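Cauã Figueiredo manages interior stock at Siqueira, a company that furnishes short-stay apartments, and he has firm opinions on entryway shoe storage. His office maintains 200 units and replaces 19 shoe racks a year, most of them after tubes work loose at the end fittings.

"The load is small," he said. "What wears a rack out is side force. People push shoes in with one foot." He specifies metal tube racks and asks installers to check the end fittings again after 30 days.

We talked about the order of work when a pile of shoes on the floor has to go back. Figueiredo sorts by sole height before anything else. Foam slides have thick soles and keep their shape, so he leaves them for last. Canvas sneakers go up first, in pairs, heels facing out.

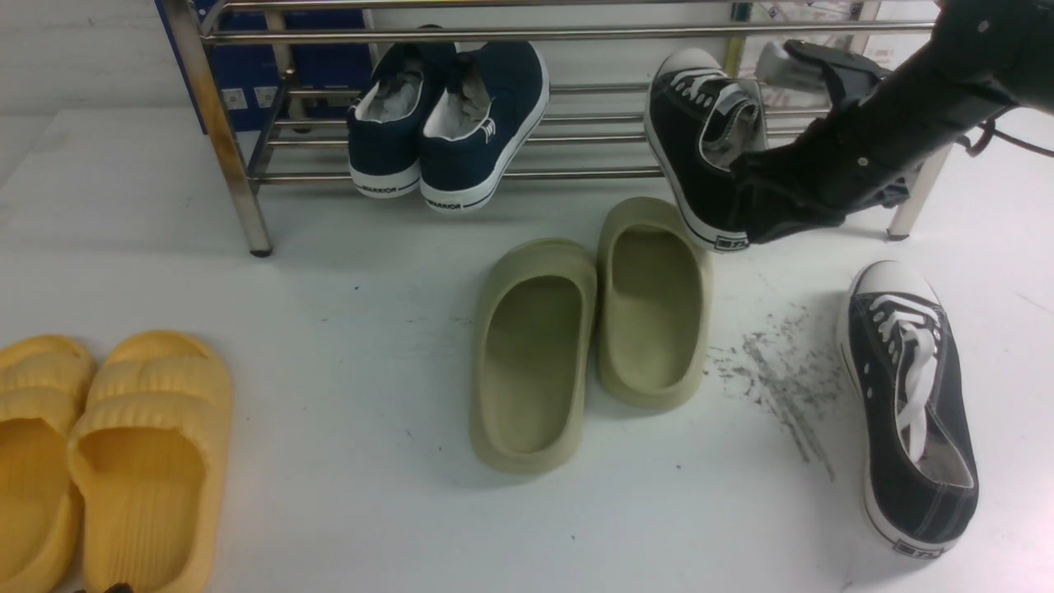
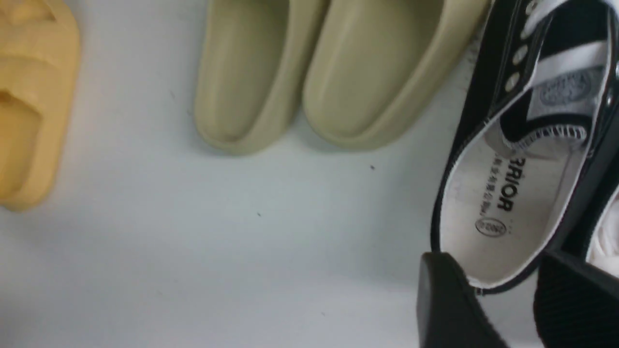

Can slides and sneakers share a tier?

They can if the bars are close enough together to support the slide along its whole length. On wider spacing the toe end drops between two bars, and Figueiredo moves the slides to the bottom.

His inspection form, number 2884, has a line for grit. "It comes off the soles, falls through the bars and ends up under the feet of the rack," he said. "Then someone drags the rack and scratches the floor." He has the floor swept before the shoes are put back and once more afterward. The bars get a damp cloth, then a dry one.

Siqueira is testing the Kalard rack in two buildings. Figueiredo expects to have the fitting measurements in November.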